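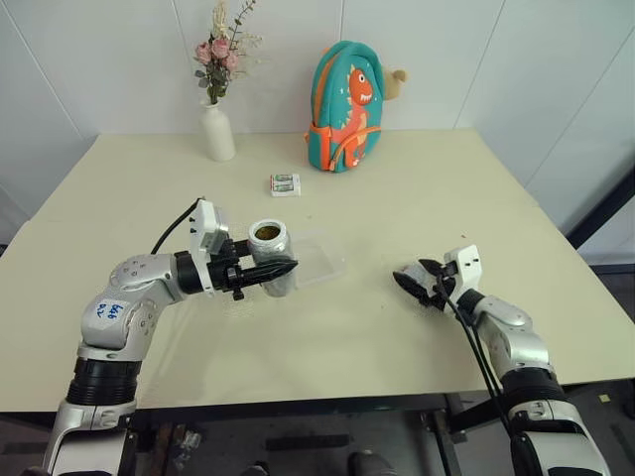 The Multdale page is for small household things: jars, packets, batteries, trays, the stuff that ends up in the second drawer down. We sort it on a cream-colored table and keep notes on where each kind of thing goes. The open jar has a silvery, crinkled wrapping, and what's inside is yellowish brown and grainy, so it could be tea leaves or a spice. The clear plastic tray lies flat on the tabletop next to it, and farther back is a small white box with green printing and what looks like two batteries on the front. Food, storage and hardware are on one table, which is how most kitchen drawers start out too.

The notes that go with the gallery are below, grouped by kind. They were first put together in January for the Flotthorpe kitchen and have been added to a few times. The kitchen has one tall cupboard, two deep drawers and a shelf over the kettle, and everything listed here had to fit in those.

Jars

Small jars go on the shelf over the kettle, one row deep. A second row was tried and the back jars were forgotten until they had gone stale. Lids stay with their jars during sorting. If a jar turns up without a lid, it goes to one side until the drawers are done, and the lid is usually in one of them.

Contents that can't be named by looking get smelled first. Tea and dried herbs are easy to tell apart this way. Ground ginger and old mustard powder are harder. Anything with no smell left gets thrown out and the jar is washed.

Labels

We use plain white tape and a pencil. The printed labels from Tradurora looked better for a while, but they left glue on the glass and had to be scrubbed off with oil. They are fine on plastic boxes. The tape goes on the side of the jar if the jar lives on a shelf and on the lid if it lives in a drawer. Each label has the name of the contents and the month it was filled.

Wrapped jars

A jar with foil or paper around it hides what's left inside. Some people take the wrapping off on the first day. We leave it if the contents don't like light, which covers most tea, and put the tape on top of the wrapping. The level gets checked when the jar is opened. Paper wrapping gets greasy near a stove and should come off.

Spices and tea

Refills come from Ağca, by weight, in paper bags with the top folded over. The bags aren't meant for storage and go soft in a damp cupboard. They get emptied into jars the same evening if possible. A funnel made from a sheet of baking paper works for anything coarse. For fine powder use a spoon and go slowly.

A jar that held cumin will smell of cumin. It can be washed and left open overnight and it still will. Keep it for cumin.

Loose tea and spices had been sharing the shelf, and the tea was picking up the smell of cloves. They are now at opposite ends with the sugar and the salt between them. That has been good enough so far.

Clear trays

The shallow rectangular kind is the most useful thing in either drawer. Flat trays sit side by side in the bottom and divide the space without taking much of the height. Clear ones are easy to lose sight of on a pale surface, so check the table before you lean on it.

Measure the inside of the drawer at the bottom. The first set of trays was bought by the width at the top, and the drawer narrows by enough that the last tray wouldn't lie down. That tray now holds tea lights in the cupboard.

Trays get wiped with a damp cloth and dried with a towel. They went cloudy in the dishwasher.

Batteries

New batteries stay in the box they came in until they are needed. The box says what size they are, and it stacks. Loose ones go in a tray with a piece of tape over the ends. Don't put them in a tin with keys, coins or steel wool.

Used batteries have their own paper bag on a hook inside the cupboard door. It goes to the collection point at the Flotthorpe store, which takes them on Thursday. The bag was emptied late last time and weighed more than the hook liked.

The two sizes used in the house are kept in separate trays. The odd flat ones for the kitchen scale and the thermometer are in an envelope with the name of the thing written on it.

Packets and small boxes

Small boxes stand on edge in the deep drawer with the printed side facing up. Lying flat they slide over each other and the bottom ones don't get used. An elastic band around a group of boxes of the same kind helps. Half-empty boxes of the same thing get combined, and the leftover box is flattened for recycling.

The things with no place

There is always a pile at the end. Ours had a cork, three twist ties, a key for a window we no longer have, a rubber foot from some appliance and a measuring spoon marked in a unit we couldn't read. The spoon stayed. The rubber foot is in an envelope until we find out what is wobbling.

Time and order

Both drawers and the shelf took around 60 minutes. Food comes first, then batteries, then everything else. Finish one kind of thing and put it away before starting the next, and keep a damp cloth within reach for the rings the jars leave.

The shelf holds 19 small jars in one row. When a new one arrives, an old one has to be finished or moved to the cupboard. The next set of notes for Multdale will be on the cleaning things under the sink.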